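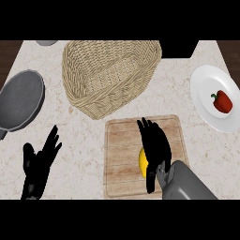

# Chapter 5: Weaving for the Kitchen

If you have ever carried eggs home in a basket, or left bread to cool beside one, you will know that a basket has a way of making itself useful before anyone has decided what it is for. In the village of Wotstead, where I learned to weave (rather badly at first!), every kitchen had at least one, and it was usually full of onions.

In this chapter we leave the flat mats of Chapter 4 behind and begin to build upwards. We shall look at bases, then sides, and then the rim, where most beginners lose heart and put the kettle on. My old teacher, Laurențiu Costache, used to say that a rim should be left until morning, and I have come round to his view.

You will need a bundle of soaked willow, a bodkin and a sharp knife. Set aside 2 evenings for your first basket, or longer if your fingers are sore.

## Before you begin

Look closely at any basket you have at home. Run a thumb along the border and try to follow a single strand as it goes over and under its neighbours, then make a quick sketch of its path.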